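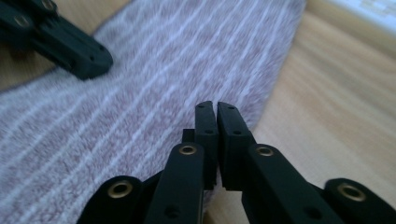 Striped rug and wood floor. Photo: Plullik.

CALL FOR PARTICIPANTS: Jolstead Residents' Panel on the Charter Rewrite

Apply by the end of May. Short form, link at the bottom of the page.

Jolstead is redoing its city charter. First real rewrite since the place had a tenth of the people it has now. Before the draft goes to the ballot, a panel of 30 residents gets to go through it, argue over it and send back a report in plain words. We need those 30 people.

Plullik is running the panel under contract to the city. We are a civic research group, we don't take party money and we don't have a side on the charter. Staff can't vote, can't write recommendations, can't edit yours except for spelling.

What the panel will look at

The charter draft has 11 articles. You'll read all of them but most of the time goes to the ones people fight about:

Council seats. Stay at-large, go to wards, or a mix. If wards, who draws the map.
Mayor. Keep the weak mayor and hired city manager, or elect somebody with a veto and a budget.
Money. Whether the utility fund can be moved into the general fund without a public vote.
Recall. How many signatures, how long to collect them, and for which offices.
The Akinola district. Annexed years ago, still on separate service terms, still has no seat of its own. The draft says "equal representation" and then doesnt say how.

Other things can be added if the panel votes to add them at the first session.

Who can apply

Live inside the city limits, Akinola district included. Age 16 or over on the day of the first session. You do not have to be registered to vote. You do not have to be a citizen. Renters, owners, people staying with family, all fine. You don't need to know anything about charters going in.

Who can't: current elected officials in the city or county, anyone running for one of those offices this year, paid staff of a campaign or party, registered lobbyists, city department heads. City employees below that level can apply. If you're married to one of the above, apply and tell us, we'll look at it.

How people get picked

Drawing, weighted. We sort applicants by age group, neighborhood, rent/own and how long they've lived here, then draw so that the panel looks something like the town. At least six seats go to Akinola. We also draw alternates, who come to the first session and get paid for it whether or not they end up seated.

We won't ask how you vote. Please don't put it in the form.

Last panel we ran for the city, on the bus routes, had 372 applicants. So if you don't get drawn don't take it personally. Your form stays good for the alternates list until the panel is done, then it's deleted.

Pay and costs

$185 per session, paid after each one by check or prepaid card, your pick. You get paid for the whole session if you have to leave early for a sick kid or a shift. Miss two full sessions and your seat goes to an alternate.

Child care on site, free, ages 2 and up. For under 2 we pay your own sitter, bring a receipt or a signed note. Bus fare and rides covered. Lunch provided, put allergies on the form. If the money might mess with your benefits call us BEFORE the first session, we can split it up or pay in a different form in some cases.

Sessions

Five sessions, 9:30 a.m. to 3:30 p.m., all in the summer, with at least a week between each. Exact days go out with the selection letters so don't ask yet, we're still waiting on the building. Most will be at the Skuvotel, second floor meeting rooms, elevator is by the parking lot door and not the front. One will be in the Akinola district, place to be confirmed.

First session is mostly background. How the current charter works, what the draft changes, questions.
Sessions two and three, outside speakers. People for and against each of the big changes, same amount of time each. The panel can ask for speakers we didn't think of.
Session four, small tables, writing.
Session five, voting on the wording. A recommendation needs two thirds. Anything that gets less can still go in as a minority note with the number of people behind it.

Reading between sessions is short, an hour or two. Printed packets or email. Spanish and large print both available, other languages if you tell us on the form. Sign language interpreters at every session on request.

What happens to the report

Goes to the charter commission and to city council, same day it goes on the public web site. The commission has to answer each recommendation in writing, yes, no or changed, with the reason. That's in the resolution that set up the panel. They do not have to follow it. We want to be clear about that up front, it's come up before.

The ballot question itself is council's decision.

Privacy and press

Names of panel members are not published unless you say OK. Reporters can sit in on the speaker parts of sessions two and three but not the table work. You can talk to anybody you like about what you think. Just don't quote other members without asking them.

Sessions two and three are recorded, sound and video of the speakers' end of the room only.

How to apply

Online form, takes ten minutes. Paper forms at the library front desk, city hall, the Akinola community center and the Skuvotel lobby. Drop them in the box at any of those places or mail them to us. You can also apply by phone and somebody will fill it in for you, lines open 8 a.m. to 6 p.m.

You'll need: name, address, a phone or email that works, age group, years in Jolstead, rent or own, anything you need from us to be able to take part. No essay. No references. One form per person, more than one per household is fine but only one person from a household can be seated.

Forms need to be in by 5 p.m. on the last day of May. Paper forms left in the boxes by then count even if we pick them up later. Letters go out in June, to everybody, picked or not.

Also hiring: note takers

We need four note takers for the same sessions. Same pay as panel members, same hours plus 30 minutes after to clean up your notes. Fast typing, OK with sitting through long arguments and staying out of it. Spanish a plus. You can't be a note taker and a panel member so pick one. Check the note taker box on the form and skip the rent/own part.

Questions: use the contact form or call the Plullik front office and ask for the Jolstead panel. We try to get back to poeple within two working days.

Apply now | Download paper form | Read the charter draft | En español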